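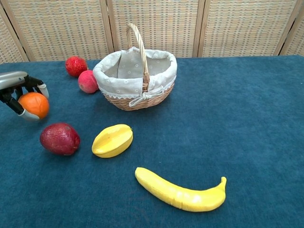

Protein treatment on low-porosity 4C hair: how often, and how much?

Posted by Canan Eren

My hair is 4C, low porosity, shoulder length when stretched, no color or heat since November. I used the Vandari protein mask every wash day for two months. Strands now feel stiff and snap when I detangle, mostly in the last two inches. Before the mask they stretched and came back. The jar says 50 ml per application, left on for 20 minutes under a cap.

Is this protein overload, or buildup from the leave-in (Zatik cream, the thick one)? I don't want to cut the ends if a change of routine will fix it. Water here is hard, and I have no filter on the shower.

Lok-yiu Peng

Rule out buildup first. Wash once with a chelating shampoo, which a regular clarifying one may not be – check the ingredients for EDTA or phytate. Rinse well, use a plain conditioner with no hydrolyzed protein in it, and let a section dry with nothing else on it.

Then take a shed hair, wet it, and pull gently. If it snaps with almost no stretch, stop all protein for four to six wash days. Check the leave-in too, because a lot of creams list wheat or silk protein halfway down the label. If it stretches normally, the problem was minerals or product, and you can go back to the mask once every six weeks at half the amount.

Ends that are already split will not recover. Trim those.

Maite Zabala

Same thing happened to me with a different brand. I switched to Ondex conditioner and it went away, but I also moved to a place with soft water so I can't say which did it. Skip the mask for a while.

Carmela Arrieta

coconut oil overnight, works every time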